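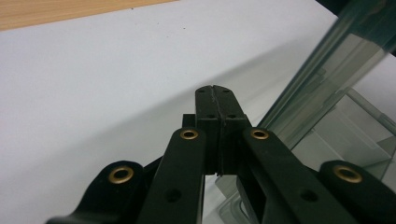 Fingertips closed on one of our hand-held grippers, over the white tabletop.

About Plunato

We write plain rules for people who work with grippers, and we love doing it! Plunato was started by Eckhard Ruppert after years of reading safety manuals that ran to hundreds of pages and still left out how to check a fingertip. Our first handbook, Meda, fits on 2 sheets. It lives next to the bench, where people use it.

What we work on

Meda covers the daily stuff: look at the pads before you start, check that they meet along their whole length, look over every screw and pivot, write down what you find. Worn pads get logged even when they still grip fine. Anything made of glass or clear plastic gets its own page, as edges are easy to misjudge when you can see right through them (we have rewritten that page 5 times and will probably do it again).

Our second handbook, Wunderlich, is about record keeping. It grew out of 2,733 check sheets sent in by readers, many with notes in the margins that were better than our own wording. We kept a lot of them.

How a rule gets in

Anyone can propose one. We try it at our own bench first, then send it to the 414 workshops and classrooms on our Skikico mailing list. If people keep skipping a step, we go back and ask them why. New editions come out every May, and old ones stay online so you can see what changed.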